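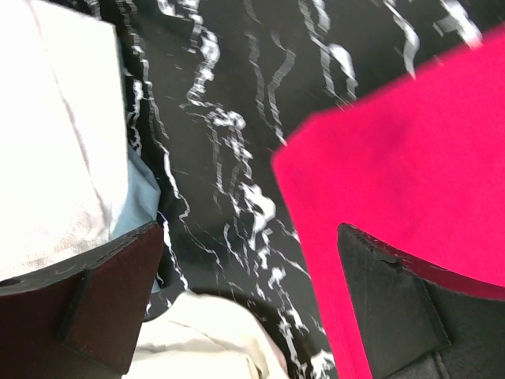 ¿Hace falta una mesa especial para doblar la ropa?
Cualquier superficie lisa y limpia sirve, si su altura permite trabajar con la espalda recta.

Notas para la charla - Apinya Saithong, taller de ropa y armario, Pidwood

Empezar despacio. Saludar, agradecer a Shabnam Mughal por la sala. Decir que hablaré de camisetas de algodón y que las sábanas quedan para la segunda parte.

Primer punto: extender antes de doblar. Mucha gente dobla en el aire y después se queja de las arrugas. Pasar la mano desde el centro hacia los lados, sin estirar el cuello de la prenda.
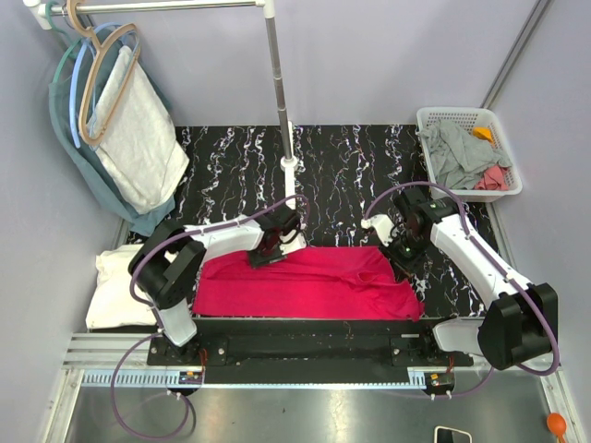
Camiseta de color rojo rosado, extendida, con un pliegue arrugado en el lado derecho.

Preguntar al público: ¿quién corrige este pliegue antes de seguir? Esperar las respuestas. Yo lo corrijo siempre - son dos segundos.

Segundo punto: las costuras. Alinear costura con costura, mangas hacia dentro, luego en tres partes. Contar lo del cajón de Hakim, de 40 centímetros de ancho (si hay tiempo). 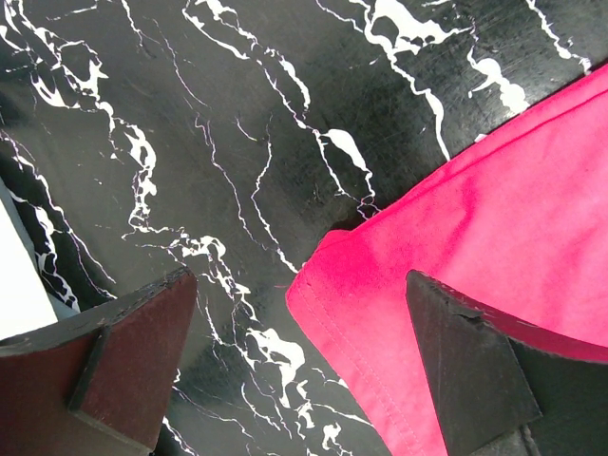
¿Qué se hace con un dobladillo que se enrolla?
Se aplana con los dedos antes del primer doblez, y si vuelve a enrollarse se plancha por el revés a temperatura media.

Repartir las hojas, traigo unas 100. Pausa de café, después sábanas con Asif Mirani.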